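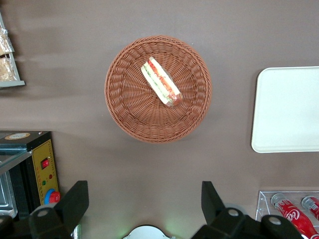
Cornwood Round Counter Basket

Search products
Enter keyword or code

Woven wicker serving basket in terracotta-brown for café counters, canteens and grab-and-go displays. Braided rim, ridged spiral-pattern base. Suits film-wrapped sandwiches, rolls and packaged bakery lines. Shown with one wrapped sandwich wedge.

Presentation
The weave is open to crumbs. Use for wrapped goods, or fit a Guillot paper liner (sold separately, packs of 70) for unwrapped bread. Wrapped wedges sit flat on the base or lean against the rim with the label side out. Not suitable for chilled cabinets where condensation forms on the shelf.

Supply
Sold in cartons of 4. Cartons of 20 are available to order through Trusport; allow 3 working days for metropolitan delivery. Colour varies slightly between batches. For a matched set, order all units on the one invoice.

Care
Brush out after service. Wipe with a damp cloth and mild detergent, then air-dry upside down. Do not soak, machine wash or place near the vent of an oven or food warmer. Withdraw from use if strands split or the rim braid lifts.

Companion items
Rinetti acrylic bakery stand
Rinetti white serving tray, rounded corners

Trade pricing and samples: Mieke Cuypers, catering equipment desk.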